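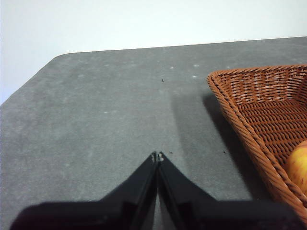
Figure 1. Two black fingertips, nearly closed, above the grey surface.

4.2 Where households keep their citrus

We asked 147 households in Rudd and Zitholm to keep a kitchen diary for 10 weeks, ending in October. Each entry recorded what fruit came into the house, where it was put, and whether it was eaten, given away or thrown out. Boström had used a similar diary in her earlier work on bread, and we kept her layout with two extra columns for storage place and colour.

Most citrus in both towns was kept at room temperature. Baskets and bowls were the usual choice, and the fridge was mentioned mainly by people who bought by the bag. In Zitholm, where many kitchens are small, fruit was often left in the shopping bag on the floor of the pantry.

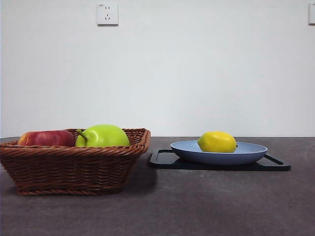 Page last modified: October

Lemons behaved differently from oranges and mandarins in the diaries. Oranges were bought to be eaten within days. Lemons were bought for a particular dish – usually fish or tea – and the second half was then forgotten. Cut halves made up most of the lemon waste in Rudd. Whole lemons were thrown out less often, and the reason given was nearly always that they had gone hard.

We had expected the size of the household to matter more than it did. People living alone wasted no more lemons than families did, though they kept them longer. Mollah, who coded the Zitholm entries, noted that many diarists wrote "old" without saying whether the fruit was dry, mouldy or only unwanted. We have treated these entries as a separate group, and 40 of them could not be coded at all.

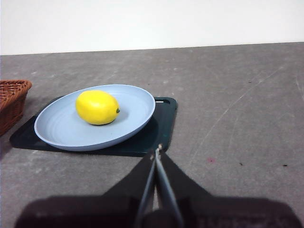

Does it matter whether lemons are kept in the fridge or on the bench?
Lemons last longer in the fridge, particularly in a closed bag or container. On the bench they dry out sooner but are fine for people who use them within the week.

The differences between the two towns are taken up again in section 4.3, together with the shop receipts.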